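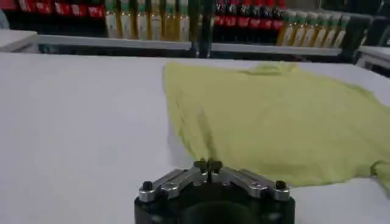 2 min read

Celteck opens free security checkup to small phone shops after Segura break-in

TREMVILLE, Thursday — I usually let Araceli Montoya write these, because she's good at it and I ramble. But this one's close to my heart, so you're stuck with me!

In January, somebody got into an old Segura account we used for storing repair tickets. Segura is the booking tool a lot of independent phone repair shops run on (ours included, back when we still had the one counter on the ground floor). The person copied 1,174 customer records — names, phone numbers, handset models, no card details — and then sent us an email asking for money to keep quiet. We didn't pay. We called the police, we called our lawyer, and then we spent a very long evening writing to every single customer on that list.

I won't pretend it was fun. But the replies were kinder than I expected, and a surprising number came from people who run little shops themselves and wanted to know how to check whether they had the same problem. I'd answer one and two more would land. By the end of that month I had 238 of them sitting in my inbox, and I'm slow at email on a good day.

So we built something. It's called Rilter, and starting today it's free for any repair shop with 10 employees or fewer. You sign in, you tell it which booking and messaging tools you use, and it goes looking for the dull stuff that gets people into trouble: old logins that still work, shared passwords, ticket exports left in a public folder. Then it gives you a list in plain English, worst thing first. No sales call at the end, I promise.

Hauke Grube and Olesia Moroz did the heavy lifting on the code, and Kanchan Prajapati wrote all the help pages (read the one on shared passwords, it's great). We've had 300 shops on the test version and their complaints made it a lot better, especially the one about the font.

"The old account had been open since before I joined, and I walked past it every week like everybody else," said Hauke. "Rilter checks for that one first."

If you were one of the customers we wrote to, the dedicated help line is still open, and it stays open through the summer. Please use it.

Shops can sign up from the Rilter page on the Celteck site. Press questions go to Araceli Montoya in our Tremville office, who'll answer faster than I do.

Rodrigo Sarmiento
Founder, Celteck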